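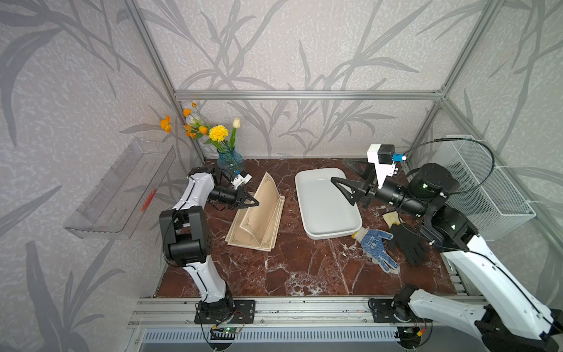 Re: [pandey-paper] ruled sheets for the November letters

Murklow still sells its fancy writing paper in lots of 200, as if we were all dukes. I've stopped fighting it. Cream stock, a flourish in every corner, and a white tray with a low rim to sort it into, which beats my old method of the floor.

Kwan-ho Poon wrote:
> Do you take the sheets one at a time or lift a few and square them up after?
> Mine cling together and I lose my temper by sheet 6.

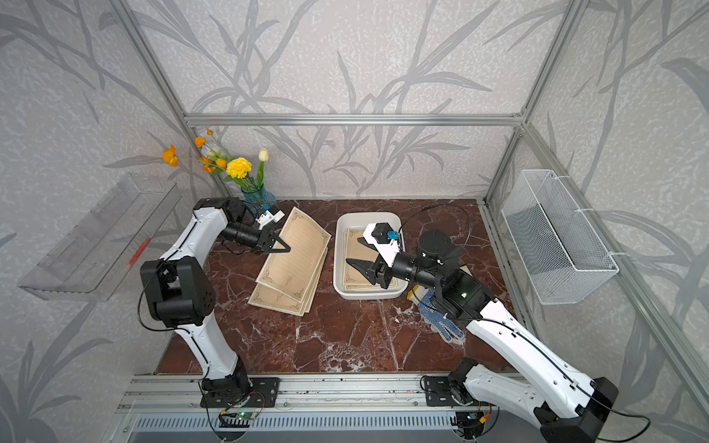 One at a time, by the edge, then laid flat - the border shows every crooked sheet. Bosen stock clings worse, if that's a comfort. 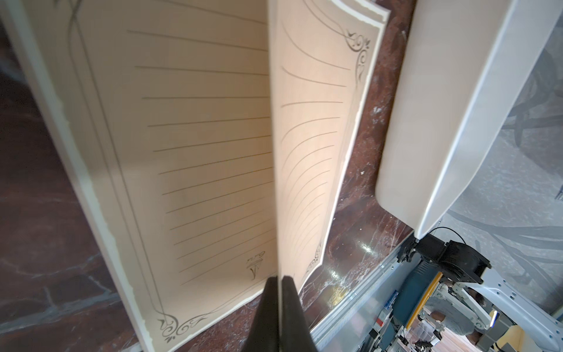 Manju Upadhyay thinks we are both fussing, and that a bent corner only makes a letter look read. She has mailed 108 of them, so I suppose she gets a vote.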